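The Long Ones

My father left me the workshop and the debt on it in the same envelope. The debt was smaller than I expected. The workshop was smaller too.

I drove up to Undow in July and found the key where it had always been, under the paint can by the step. Inside it smelled of linseed oil and mice. He had made toys there for the better part of my life, trains and ducks at first, then only building blocks, which he sold through a shop called Ristić in the city. The shop paid late and he never complained to them about it. He complained to us.

On the wall by the door he had pinned a list of orders. All of them were crossed out except the last, which said Evar, 75 sets, green and red, long ones for the roof. I knew what Evar was. It was the school on the other side of the river, the one I had gone to until I was 11. I called them and a woman in the office said yes, they had paid for the blocks in the spring, and were they coming?

I said they were coming.

I had not made a block since I was a child, and then I had only sanded them. But the wood was there, cut to width and stacked along the back wall, and the saw still ran. I slept on the cot and ate out of cans. The first week I ruined more than I kept. The green went on well enough. The red gave me trouble – it came out orange in some batches and brown in others, and his notebook said only "red, as usual."

My sister drove over on a Saturday's worth of errands and stood in the doorway with her purse on her arm.

"You could just give them the money back," she said.

"I don't have the money."

"Then he didn't either."

She took off her coat after that and sorted blocks until dark. She was faster than me. She always had been. When she left she took the ducks from the window shelf, and I let her.

He had kept two metal bins on the table, one behind the other. The back one was for blocks that were finished and the front one was for blocks he had doubts about. At the end of each day he would stand over the front bin and turn the doubtful ones in his hand, and most of them went to the stove. I kept to his system. By the end of July I had almost 80 sets boxed, with a few over for breakage, and what remained in the front bin was the last of the doubtful ones. 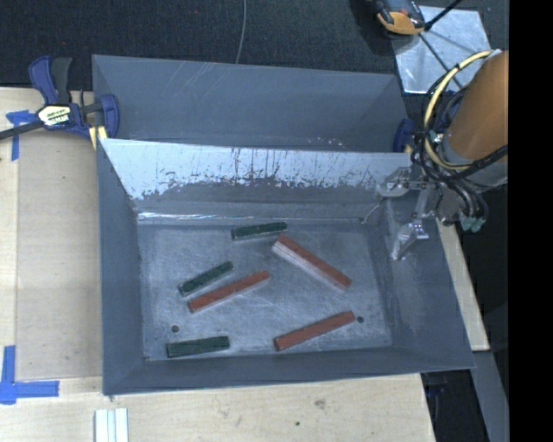 The front bin, 3 August 2021.

I looked at them for a long time that evening. One of the greens had a bad edge, or I thought it did. The reds were close enough to his red that a child would not care, and not close enough for him. I got the stove going and then I sat down on the cot and let it burn with nothing in it but kindling.

In the morning I loaded the boxes and drove across the bridge. The woman from the office signed for them on the hood of the car. She asked if I would be taking orders for next year.

I told her I would have to look at the wood. Then I drove back and measured what was left along the wall, and wrote the figure under his list in pencil.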